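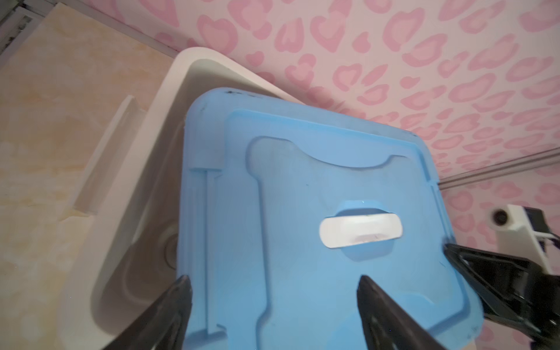 Boxes with Lids: the Otbridge Storage Gallery

Words and captions by Jagadeesh Iyengar

I have loved a good storage box for as long as I can remember, and when the Otbridge Tidy Group asked me to put together a gallery page on the subject I said yes before they'd finished the sentence. We spent the whole of June on boxes. Big ones, flat ones, ones that used to hold ice cream, and one enormous trunk that came all the way from Tiselden on the back seat of a very small car (the door had to be tied shut with string). In the end 40 members sent something in, which is more than we had for the jam jar page, and I'm thrilled.

My own favourite, and the one this page keeps coming back to, is the lidded box with a handle on top. I am a lid person. A box without a lid is a tray with ambitions, my mother used to say, and she kept her entire sewing cupboard in lidded boxes stacked 4 high. Lids keep the dust off, they let you stack, and a box with a handle across the top can be carried in one hand while you open the cupboard with the other. What a thing!

I'm very fond of a pale blue lid as well. It shows up nicely on a dark shelf, and in our house blue has always meant first aid and small bits for the science club, so everyone knows which one to grab. Green is for string and tape. There was a yellow one for batteries but it went to Sterari with my nephew and I don't expect to see it again.
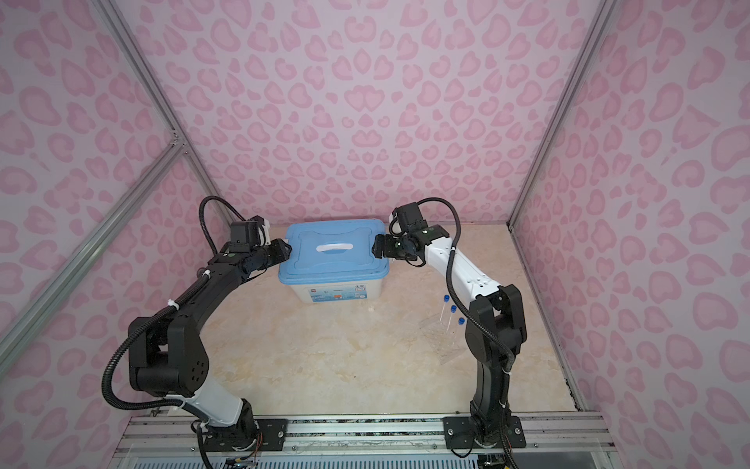

Light blue lid, white handle, and three clear tubes with dark blue screw caps alongside.

Tubes with screw caps are wonderful things to keep in a box like this, by the way. I use mine for beads, seeds and the tiny screws that come out of spectacles. Stand them in a mug inside the box if you can, or lay them all the same way round with the caps at one end. Mrs Probert's seed collection takes up 58 of them (she did have 57, and then somebody gave her a packet of cornflowers) and she can put her hand on any one of them in seconds, even in the shed after tea when the light is going.

A translucent body is the other thing I look for. You get a hint of what's inside without taking the lid off, and on a shelf of similar boxes that hint saves a lot of lifting down and putting back. I still label mine. One on the front, low down, and another on the short side for when the box gets turned round, as it always does in our hall cupboard. 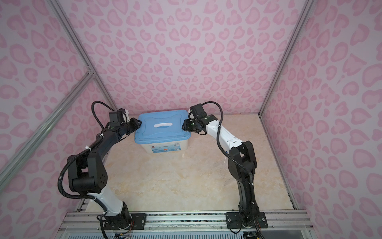

As for labels, I'm a great believer in plain words in thick pen. "Plasters and bandages" beats "medical" every time, particularly when you've sent a ten-year-old to fetch it. If the box came with a printed label, leave it on if it's useful and stick your own next to it. Soaking them off is a lovely job for a rainy afternoon, though, and warm water with a drop of washing-up liquid has done the trick on most of mine.

Lids do need a wash now and again too. Grit settles into the grooves round the rim, so I take an old toothbrush to mine over the sink, rinse, and leave them propped on the draining board overnight. Dry the handle slot properly before the lid goes back on, or you'll have drips on whatever you've packed at the top.

The Tiselden trunk gets its own page next month, with the string. If you have a box you're proud of, bring it along to the hall any time after six and I'll find room for it on the table by the door. Sizes written on a slip of paper, please, and do leave the lid on!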